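**Wuvari 手持夹爪操作规范(第二稿)试行招募**
发布:2022年9月10日,星期六
长期有效,招满即撤。撤的时候我们会记得撤,上一份招募在楼下公告栏多贴了一个季度,至今还有人来问。

我们手上有一份规范,84 页,41 条。写它的人都觉得写得挺清楚。八月份,我们把它交给三位没参与编写的同事,请他们照着做一天。傍晚收回来三种做法,其中一种连编写组也挑不出毛病,可惜和我们想说的完全相反。

于是有了这份招募。我们要找一批人,把规范从头到尾照字面执行一遍,做不下去的地方停下来,告诉我们为什么做不下去。懂机器人当然好,不懂也行。最怕的是懂一半,看到含糊的句子自动替我们补全,补完还不说。

## 规范管什么

Wuvari 是 Ehlers 发起的一套操作规范,管的是人手持夹爪在家居环境里做示范动作时的规矩:开始前检查什么,手怎么走,什么算一次完整的动作,什么情况必须作废,记录怎么填。后续的训练和验收都要用到这些示范,所以一个人随手多晃一下,几个月后可能变成一台机器认真学会的习惯。我们见过一台机械臂每次放下杯子前都要犹豫片刻,查来查去,是当初做示范的人在想午饭。

规范目前分五章:

1. 工前检查
2. 接近与夹取
3. 放置与释放
4. 作废与重做
5. 记录与留存

第二章最长,争议也最多。第五章最短,没有争议,据我们判断是没有人读到那里。

## 两处试行点

**Sarnescombe 试行点**在一栋旧办公楼的二层,布置成起居室和厨房的样子。沙发比较旧,请不要评价沙发,前面几批人已经评价得很充分。这里主要试第一、二、三章。

**Ullcombe 试行点**小一些,主要试第四、五章,也就是故意把事情做砸,再看规范能不能教人收拾。报名表上选这里的人一直偏多,我们不打算深究原因。

两处都配操作台、手持夹爪、一批日常物件和纸质规范。电子版也有,但试行期间请用纸质版,方便您在页边写字。骂人的话可以写,最好顺手注明条号。

## 您具体要做什么

每个试行日分上下午两段。上午按规范逐条执行,旁边坐一位记录员,只记不答。这一点很多人不习惯:您问“这样对吗”,记录员会把“参与者询问这样对吗”工整地写下来,然后继续看着您。请不要生气,记录员也很难受。

下午复盘。我们把上午的停顿、重做和争执一件件摊开,对照条文看问题出在哪一句。复盘时可以说话,也可以提高音量。条文当场不改,改动由编写组事后统一处理,免得下午四点的一时激愤变成明年的强制要求。

拿第二章的编织物小节来说。草案原文是:“接近编织类物件时,应确认两指间无异物,并保持适当开度。”八月的三位同事对“适当”给出了三个答案,最宽的一个几乎把夹爪张到了头,最窄的一个夹到了自己的袖口。“接近”从哪里算起也没有写明:有人说指尖挨上物件的轮廓才算,有人说动了这个念头就算。篮子一类的东西又格外爱较真,绳股之间有缝,边缘有粗有细,指尖落在哪儿,后面的结果差别很大。两指一边挨着编织边、一边还悬在桌面上方,中间什么也没夹,这一刻究竟该记作“接近中”还是“未开始”,编写组内部吵过两次,目前的比分不便公布。
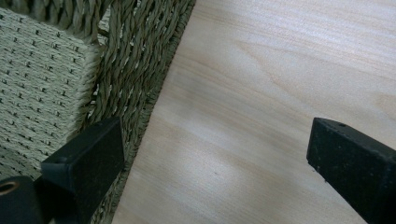

## 几条已经定下来的规矩

草案还会改,下面这些不会。来之前请先看一遍,看完觉得啰嗦是正常反应。

- **夹指先看再用。** 开工前检查两侧夹指的指尖、内侧面和边缘。有磨痕、磕碰或毛糙的地方,在检查表上如实记下位置,由试行点负责人决定继续用还是更换。请不要自行打磨。上次有位热心人带了砂纸来,两侧夹指从此不再对称。
- **台面先清再放。** 台面上不属于本次任务的东西一律拿走,包括您的手机和您以为不起眼的小碎屑。擦不掉的斑点不必跟它较劲,记一笔就好。
- **光线不追求好看。** 台面反光、阴影都按现场实际情况记录。只有影响您看清夹指与物件的相对位置时,才叫人调灯。
- **不拿不该拿的。** 带电、带刃、装有热水的物件不在本轮试行范围内。有人觉得这样不够真实,我们同意,仍然不在范围内。
- **一次动作只有一个意图。** 要夹就夹,要移就移。中途改主意,本次作废,从头来过。作废不扣分,也不影响酬劳,把作废的做成没作废的才影响。
- **停就是停。** 任何人喊停,手上的动作立刻停住。不必问谁喊的、为什么喊、级别够不够。
- **涉及他人的东西要先问。** 家居环境里难免有私人物品。操作区内不得出现可以认出个人身份的信件、照片、药盒。布置区已经清过一遍,您若还是发现了,请盖住,然后报告。

第四条和第六条违反一次,当天的试行就此结束,酬劳按半天结。其余各条我们会先提醒,提醒的时候尽量和气。

## 我们想找的人

- 年满十八岁,双手能够稳定地握持一件不太重的工具,能坐能站。左利手特别欢迎,草案里有若干处显然是右利手写的,我们已经知道有,但不知道有几处。
- 能读中文技术文件,并且会在读不懂的时候承认读不懂。
- 愿意把同一个动作做很多遍,第二十遍时仍然像第一遍那样烦人地认真。
- 做过质检、实验员、校对、针线活、厨房备料或者幼儿照看的,请在报名表里写上。这些经历跟本次试行的关系,比很多简历里的“精通自动化”要近。

近期参与过草案编写的人不能报名。编写者的家属可以,但请确认你们在家里不谈这份文件。谈了又谁也没说服谁的,可以酌情考虑。

## 酬劳与时间

每个试行日酬劳 500 元,含午餐。完成全部约定试行日并交回页边写满字的规范者,另付 1,000 元。“写满”没有字数标准,我们翻一遍就能看出来您有没有读第五章。

每位参与者安排两到四个试行日,具体日期在录取后商定,不必连续。上午九点半开始,下午五点前结束。往返 Sarnescombe 的交通自理,Ullcombe 比较偏,凭票报销公共交通费用。打车请事先说,事后说的我们会表示同情。

本次为短期试行,不构成长期雇佣。表现突出的参与者,编写组可能邀请担任第三稿的外部审读。那份工作的酬劳另议,内容是读更长的文件。

## 关于您的数据

试行过程中会记录夹爪的位置、开合和工具端的图像,也会有记录员的手写笔记。不采集面部图像,复盘录音需要您单独签字同意,不同意不影响参加。所有记录以编号保存,编号与姓名的对照表由试行点负责人单独保管。

您可以在最后一个试行日之后的三十天内要求撤回自己的记录,不需要理由。超过三十天,记录会并入汇总,到时候我们想挑也挑不出来。这句话的正式版本在知情同意书第二页,措辞比较端庄,以那一版为准。

## 怎么报名

到任一试行点前台领取纸质报名表,填好投进门口的灰色信箱;也可以请前台把电子表格发给您。表里除基本信息外有一道小题:

> 请用文字写明如何把一只空碗从桌子左侧移到右侧,使一个从未见过碗的人能够照做。篇幅不限,不得画图。

这道题没有标准答案。我们会找一位同事严格照您写的去做,做成什么样就是什么样。上一轮有份答案忘了写“松手”,那位同事端着碗站了很久。

收到报名表后,我们会在两周内回复,录取与否都回。如果两周后还没有消息,请直接来前台问,也请顺便看一眼灰色信箱是不是又卡住了。

## 常被问到的

**能不能带自己的夹爪?**
不能。第一章的检查项只针对试行点配发的工具。您的那副可能更好,我们暂时没有条款来证明这一点。

**做得慢会不会被淘汰?**
不会。草案没有规定时限,故意没有。规定了时限,大家就会先满足时限。

**我觉得某条规定是错的,可以不照做吗?**
请照做,然后在页边写明它错在哪里。唯一的例外是涉及安全:觉得有危险就喊停,喊完再写。

**提的意见会被采纳吗?**
每条意见都会收到书面答复,写明采纳、部分采纳或不采纳,后两种附原因。答复可能来得慢一些,编写组现在正在讨论“适当”两个字。

Wuvari 规范编写组
Ehlers,Sarnescombe 试行点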